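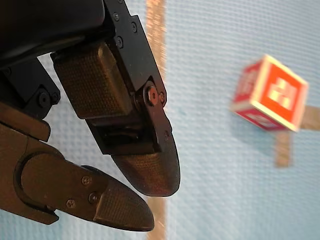

Table covering, part two

The table in the back room has had a light blue covering on it since November, and I said I would write up the details once it had been in use for a while. The first part dealt with the table itself. This part deals with the surface, the sorting of the small pieces, and the two faults I have found so far.

Tuesday, January 5, 2021

Measurements

The tabletop is 2,090 mm long and 988 mm wide. Covering is sold in widths that suit neither figure, so I ordered one size up from Flokateck and trimmed it. The short side was cut first. I marked the line on the underside, clamped a steel rule along it and used a new blade, going over the line three times with light pressure. One heavy pass drags the surface and leaves a wavy edge. I know this from the offcut.

I left an overhang of 70 mm on all four sides. It folds under and is held by flat clips. Glue would have been neater, but I want to be able to take the covering off and turn it end for end when one half wears more than the other. The part nearest the window gets most of the work.

Why textured

The old surface was smooth varnish. Small things slid on it. A cube put down with any sideways movement would carry on for a few centimetres, and if the table was knocked everything on it shifted slightly in the same direction. The lamp also gave a bright patch in the middle where it was hard to see anything pale.

The textured covering deals with both. A small cube put down on it stays put, and the lamp no longer shines back. The cost is that fine dust settles into the texture and a cloth only moves it about. A soft brush used in one direction gets most of it out. I do this before laying anything out, as the dust comes off on the white faces of the cubes and shows.

Colour

I tried three offcuts under the lamp: grey, dark green and light blue. Dark green made the red look almost brown in the evening. Grey was acceptable for red and poor for white, where the edges of a piece were hard to pick out. On light blue, both the red and the white parts of a cube can be seen from the chair without leaning forward. Vira Stelmakh, who has better colour vision than I do, preferred the grey. She doesn't use the table.

Sorting the pieces

The full set is 238 pieces and lives in two shallow Reten trays. Cubes go in the first tray, everything else in the second. Within the first tray I sort by size, then by colour. I used to do it the other way round and kept finding two sizes mixed in the same compartment.

Only the pieces in use come out on to the covering. Everything else stays in the trays with the lids on. It is slower at the start and much quicker at the end, and it has cut down the number of times I have had to look under the radiator.

For a session with one or two cubes I put them well in from the edge, on the right-hand side, and leave the left clear for working. Liudmyla Horobets works left-handed and reverses this. We have agreed that whoever finishes last puts the layout back, an agreement kept about half the time.

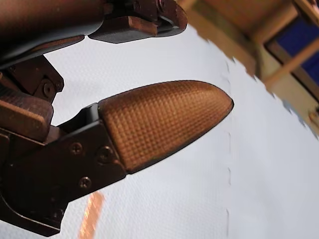

Faults so far

1. Curl at one corner. The corner by the door lifts by a few millimetres overnight. The covering was stored rolled and that corner was on the inside of the roll. I have had a Kobzar atlas lying on it for a week (the atlas is large, flat and not otherwise in demand) and it is better but not cured. If it is still lifting at the end of the month I will add two more clips.

2. Marking. A cube left in the same place for several days leaves a faint square. It brushes out. A heavier object, in my case the foot of the lamp, leaves a mark that doesn't. The lamp now stands on a cork disc.

Cleaning

Dry brush daily, damp cloth once a week. I tried Zarico cleaner on an offcut at the recommended strength and it left a slightly lighter patch after drying, so I have gone back to plain water. The pieces are wiped separately and go back in the trays only when fully dry.

Still to do

Label the trays on the short side, where the labels can be read when they are stacked. Order spare clips. Measure the second table, which is older and probably not square, before buying anything for it.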